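Home | Files | Changelog | Issues

# Foltis hardware sizes list

October, by the Foltis maintainer
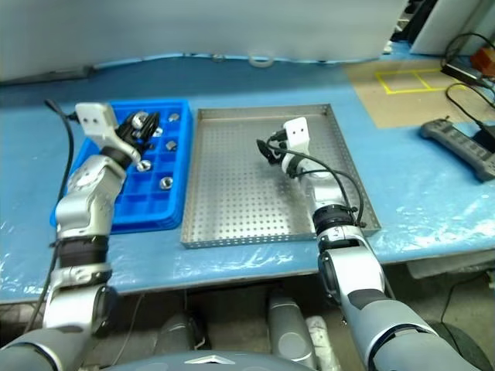 Foltis is a plain text list of nut, bolt and washer sizes, kept in one table so it can be loaded into a spreadsheet or a parts database. It started as the stock sheet for Dukatico, a small repair shop, and still follows that layout.

## Contents

- `sizes.csv`: one row per part, 6 columns
- `names.csv`: other names for the same part, including the Després catalog names
- `units.txt`: notes on inch and metric threads

## Columns

`id`, `kind`, `thread`, `pitch`, `width`, `finish`. Widths are in millimeters, measured across the flats, to 2 decimal places. An empty cell means the value was never measured. It does not mean zero.

## Known problems

The first 30 rows have no finish. Wing nuts are filed under `other`. Left-hand threads carry an L at the end of the id, but 20 older rows still need it.

## Use

Free to copy and change. Please keep the ids as they are if you send corrections.

Related

- Flustley label printer templates
- Foltis drawer labels
- Thread pitch chart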